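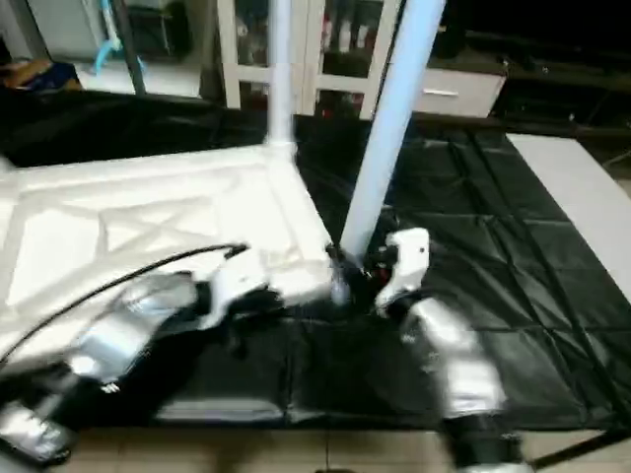 Mhairi Menzies once told a packed evening class that she had never met a lazy household, only households where the jobs had never been talked about. I have thought of her remark many times while writing this chapter, and I'd like you to keep it somewhere near the front of your mind as you read (a pencil note in the margin will do nicely!).

Chapter 4
Sharing the Work of a Home

In the first three chapters we looked at money coming in and money going out. Now we turn to something that never shows up on a bank statement, and that is the everyday work of cooking, washing, mending, tidying and remembering whose turn it is at the dentist. When I sent a survey to 334 homes in Flekstead one February, 95 of them sent back a second sheet, filled on both sides, because the first had run out of room. People have a lot to say about dishes!
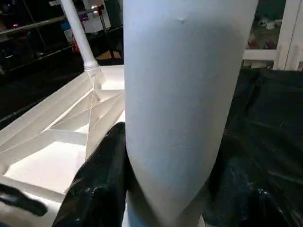 Balakrishnan Pinto wrote on his sheet that the hardest job in his home was noticing, and that he would gladly scrub floors all week if someone else would do the noticing for him. We will call this kind of work "keeping track," and it gets a whole section to itself, starting on page 68. Before you go on, write down every job done in your own home yesterday, and put a name beside each one.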